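4.2 Does the hand-held tool carry over?

The case for collecting demonstrations with a hand-held gripper, instead of by remote control, is usually made on speed. We do not dispute the speed. Over the collection period our operators recorded 3000 demonstrations with the hand-held tool and 500 with the remote-control station, and the hours spent on each were close enough that no careful timing was needed to see which was quicker. What we question is the step that often follows, in which the number of demonstrations is treated as if it were the amount of usable teaching.

Three things happen between the operator's hand and the trained policy. The path of the tool has to be recovered from its camera. That path has to be one the arm can follow. And the choices the operator made along the way have to be ones that make sense for something with the arm's reach and the arm's view. Reports of hand-held collection tend to deal with the first at length, the second briefly and the third hardly at all. Our own earlier report on the Dumimar set did the same, and we now think its headline comparison was too kind to the tool.

Demonstrations were gathered in furnished rooms as well as at the lab bench, and covered desk tidying, moving cups and folding small cloths. Operators were told to work at a pace they could keep up for an hour. They were not told how the arm was built or where its joint limits lay, as we wanted demonstrations of the kind a household collection would produce. Uyên Bùi trained all the operators and took no part in scoring.
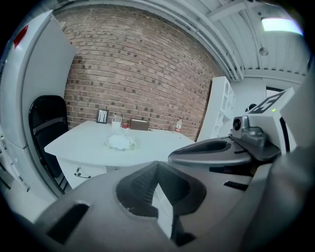
A person holding the tool can step to one side, lean over a desk and turn the wrist without thinking about any of it. The arm is bolted down. When we replayed the recovered paths in simulation, the most common failure was a reach that began inside the arm's working space and ended outside it, often by a few centimetres, at the moment the fingers closed. Dropping these demonstrations is easy enough, and it is what most groups do. But dropping them also changes what is left. The far side of the desk all but vanished from the training set, and a policy trained on the remainder was poor there, as Figure 3 shows. A reader given only the average success rate would not have learned this.

The remote-control data has the opposite fault. Because the operator drives the real arm, every recorded motion is one the arm can make. Yet the motions are slow and full of small corrections, and several operators settled into an approach from directly overhead whatever the object was. We suspect the control station taught them this habit, as depth is hard to judge on its flat display. A policy trained on that data learned the habit too, including the long pause before closing. We would not call this better teaching. It is narrower teaching that happens to suit the machine.

To compare the two on fairer terms we drew 500 demonstrations at random from the hand-held set, before any filtering, and trained the same network on each source. We repeated this with 1000 hand-held demonstrations, and then with all of them. The Plustar arm was used for every trial. Scoring was done by Eamon Mulligan from recordings with the policy names removed, although the slow overhead approach was so easy to recognise that the blinding cannot have been complete for the remote-control policy.

At equal numbers, the remote-control policy did better on cups and worse on cloth. The cloth result is the one most in favour of the hand-held tool, and we believe it. Operators could pinch, drag and re-grip with the fingers in a way that the station made tiresome, and they did so without being asked. Doubling the hand-held set closed the gap on cups. Using the full set brought very little more, which sits badly with the claim that scale alone will make up for the mismatch between hand and arm. It may be that ten times as many would tell another story. We have not tried it, and we would ask those who make the claim to show it on a fixed arm, with the rejected demonstrations reported by where in the workspace they fell.

Figure 3. Success by region of the desk for policies trained on hand-held and remote-control demonstrations. Near, middle and far regions are measured from the base of the arm. Hand-held demonstrations were filtered for reach before training. Bars show the spread over repeated training runs.

Two further doubts should be set down. Our operators were all new to both methods at the start, and skill at the remote-control station grows slowly; a group with practised operators might find the gap in collection speed much smaller than ours. We also used one design of finger on both the tool and the arm. The Zutent group has argued that matched fingers remove most of the difference between the two sources. Our results give that view only partial support, since the fingers matched here and the reach problem remained.

What we can say is limited. The hand-held tool gave us nearly all of our cloth skill and a good share of the rest, and we shall go on using it. We will stop quoting the raw number of demonstrations as though it described the data. In the next section we look at whether a short warning tone, sounded when the tool leaves the arm's reach, changes how operators work, using the smaller Âu set collected for that purpose.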